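Malitz Holiday Rental Listings

A cleaned set of short-stay rental listings, one row per property.
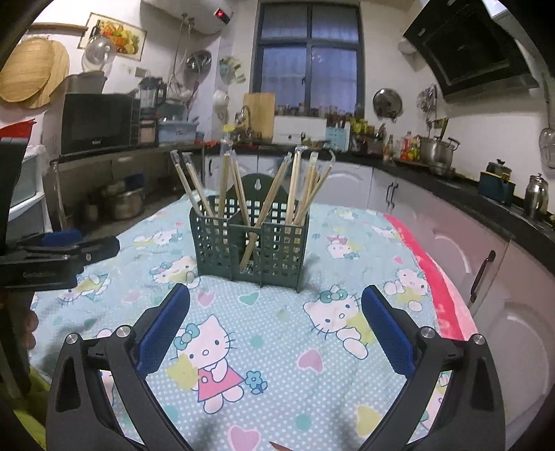 The set has 2899 listings in the Etel and Taipe areas. It was put together in October from the owners' own listing sheets, with their permission. Street addresses, phone numbers and owner names have been removed.

Files

listings.csv: the main table
amenities.csv: one row per listing and amenity
Mamik_map.csv: converts old Mamik category codes to the current ones

Columns in listings.csv

id: listing number, stable between versions
area: Etel or Taipe
type: unit, house, cabin or granny flat
bedrooms: whole number, studios are 0
sleeps: maximum guests as given by the owner
kitchen: full, kitchenette or none
pets: yes, no or ask
summary: the owner's description, spelling left as is

Known problems

801 listings have no value for pets. Blank means the owner left the question out, so don't read it as no.
Sofa beds are counted in sleeps by some owners and left out by others.
Parking is only mentioned in the summary text.
Nine listings in Taipe share a building and have nearly the same summary. Keep them on the same side if you split the data.

Changes in version 2

Cabins now have their own type. Duplicate ids removed. Colour words in bedroom names (Blue Room and so on) were put back after being stripped by mistake.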